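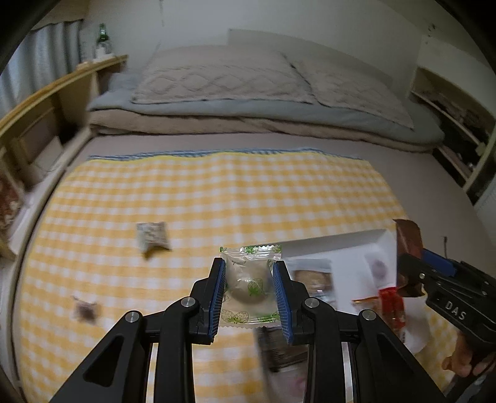
Last changed January 24, 2021 by DC

Plodiris notebook, alert merging

Picked up where the November entry stops, at the point where I wrote "nearly there" and underlined it.

The job, for anyone who has lost the thread: the wire copy on a breaking story arrives in bits, and the phone alert should go out once. At present it goes out every time somebody touches the first paragraph. The warehouse fire on Genda Road was one fire. Our readers were told of it often enough to suppose the whole estate had gone up.

Today's run used 800 old items from the Nanedix feed, fires, crashes and court, nothing from sport. Matching on place name plus the main verb. Window set to 10 minutes first, then 300.

Short window: well behaved and useless. Anything rewritten after the police put out a statement counts as a new event, so a man arrested at teatime is arrested again before supper.

Long window: merges with enthusiasm. It decided a crash on the ring road and a crash on the ring road were the same crash. They were in different directions and involved different lorries. It also folded a stabbing into the court hearing for a much older stabbing, which the lawyers would have enjoyed.

Tried leaving the verb out. Don't. Everything in the town centre became one very long incident with a Christmas market in it.

Better luck with treating the casualty line on its own. If the number of injured changes, that is an update, and it should replace the alert on the phone quietly, no buzz. If somebody has died, that has to go past an editor whatever the matcher thinks. I had this as a setting. Hema wants it fixed in the code where I can't reach it, and having seen my settings file I agree.

Still broken: "Reddy" the street and Reddy the councillor. The councillor was closed to traffic in both directions until late evening. Have put the street on the exceptions list, which now has five entries and is starting to look like a policy.

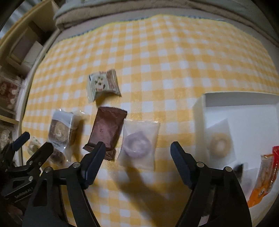 Venkatesh Hegde: the time window is the wrong thing to be turning. Desk reporters keep the same slug on a story all day, even when they rewrite every word of it. Match on the slug first and only guess when there isn't one.

Fair, and slightly annoying after a day of turning it. Checked the old items and the slugs are there, in a field I had been throwing away at import as clutter. Put it back.

Next:
- rerun both windows with slugs kept
- ask Aishwarya what the night desk does when a story changes hands, and whether the slug survives
- move the death rule into code (Hema to review)
- take the underlining off "nearly there"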